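We called our robot Jurnik, after the brand on the box of cookies we lived on that fall, and by the Monday before the Trunard Cup it still couldn't hang up a sheet of plastic. Laundry Day was our event! Fifteen points if you got the thing over the rack, zero if it slid off, and you only got 12 minutes for the whole run (setup included, which felt mean).

So I stayed late. The rest of the Broreck Robotics Club had gone for noodles, and I was eating the last of the cookies and talking to an arm.

"Slower," I told it. "You're not swatting a fly."

Jurnik closed its gripper, thought it over, and let go. I changed the grip setting from 2 to 5 and tried again. Then I did what our coach at Amano Hall had told us never to do, and touched the code for the elbow. One line! I typed it with my eyes half shut, like I was pulling off a bandage, and hit run.

The arm started to move, and my phone buzzed with somebody asking if I wanted dumplings.

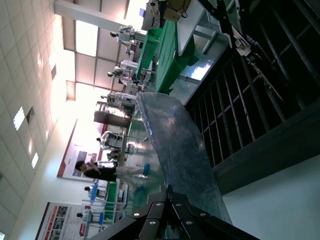
I let it buzz. I had my chin on the table by then, and I was whispering, "Come on, come on, up and over," and I didn't answer about the dumplings until it was much too late to get any.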